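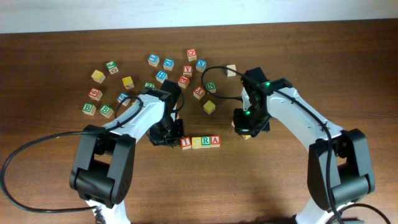 alphabet blocks all over the brown table, a row of four started in the middle

Search posts
Thread · 2 min read

ok so. thread about alphabet blocks becuase I've spent my whole evening on them and need to tell someone

got the set off Olga Orellana, her two have outgrown it. wooden cubes, painted frames, letters in red blue green and yellow. plain pale wood on a lot of the sides. proper old school

paint's gone on a few. there's a yellow one in that row where you can hardly make out the letter. green R next to it still nice and strong, red A too

plan was to spell IBARRA for the shelf in the hall (my mum's maiden name, she'd love it). got as far as wanting a second R and then a third A and had to go and have a biscuit

sorry, IBARRA is two As. two Rs, two As, one I, one B. see this is what blocks do to you

and the red I never sits straight!! nudge it, it goes wonky, nudge the one beside it, now that's wonky as well

cleaning, as people asked last time: barely damp cloth, dry straight after, don't soak them. Xuelian Jia soaked hers in the sink in Drillton and the paint came up in little flakes. she's still cross

not touching up the faded ones. thought about it, got a brush out, put it away again. somebody's kid wore that letter off

dark table is great for sorting on btw. the colours really show up. did it on the cream rug last time and lost the plot

storage: they came in a carrier bag which has now split. want a shallow box with a lid so you can see all the letters at once, not a deep tub where the vowels sink. saw one in the Orkholm shop for 23 quid, no thanks. would pay 20. just about

anyone got spare Rs? will swap for a green N, can post in December when I'm back

right, bed. will do the shelf tomorow

Contact · © Sirnulel · Back to top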